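The Games Room at Estwood, in Pictures

Welcome, and thank you for stopping by! I have been promising this page since June, and what with one thing and another (the leaking skylight, my sister's visit, the great paint disagreement) it has taken me until now to sit down with a cup of tea and sort everything out. The idea of the games room was to have one place in the house at Estwood where a game could be left out overnight without anyone needing the table for supper. We have 43 games on the shelves at the last tidy-up, plus a shoebox of homemade ones, and it's mostly the homemade ones that get asked for.

Most of the cutting and lettering is done by Viktória Somogyi, who has a steadier hand than I do and far more patience with a stencil. The rules are argued over by everybody.

Captions are a bit chatty, I'm afraid. Skip along if you're in a hurry.

The shelves came from the old Stollaren shop when it closed, and we paid 60 for the lot, which I still feel a little guilty about. They are deep enough for the big flat boxes, and the bottom one holds the puzzles, including the one with 600 pieces of nothing much besides sky. Margaux Lefèvre finished that puzzle over a long wet week and has refused to look at it since.

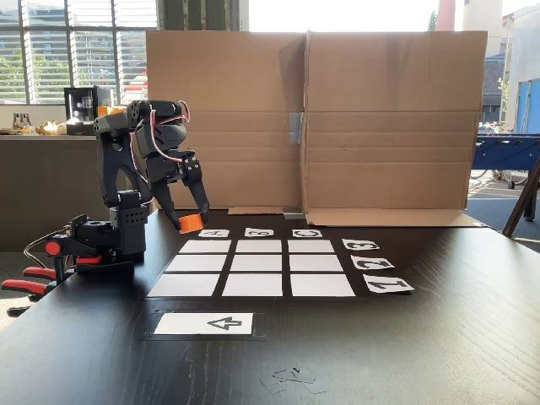

Tic-tac-toe is the game I would save first if the house were on fire, and I know how silly that sounds when there are so many cleverer ones on the shelf. It's over in a minute, you can play it while the soup heats up, and the smallest cousin can beat the oldest uncle fair and square. Our big version began with pencil squares on the back of a calendar, and I do prefer having proper cards to play on, white against the black mat, so that even without my glasses I can tell one square from the next. The letters A, B and C go along one edge and the numbers 1, 2 and 3 down the side, and that means you can call out "B2!" from the armchair and have somebody else place your piece for you. I like a little cube for a piece, and orange is my color, so please don't ask to swap. Viktória always opens in the middle. I always open in a corner, and I will go on doing it no matter what she says about strategy.

A word on making your own, as I've had a few letters asking. Plain white card is fine, the heavier the better, and leave a narrow gap between the squares so the mat shows through and does the job of the lines. Stencil your letters before you stick anything down. We went through almost 200 sheets of card across all our homemade games, and a good part of that was my own impatience with wet ink.

Mahama is the other favorite, our own card game, named after a word Margaux misheard and wouldn't give up. It takes four players and a good deal of shouting, and the rules fill two sides of paper in very small handwriting. I'll type them up one of these days and put them on this page, along with the scoring, which changed again at the last family gathering.

If you have a homemade game you're fond of, do write and tell me how it's played. I answer everything in the end, though it may take me a week or two, and I'm always glad of a new one for the shoebox.

Page last touched up on 4th November, with two spelling mistakes put right.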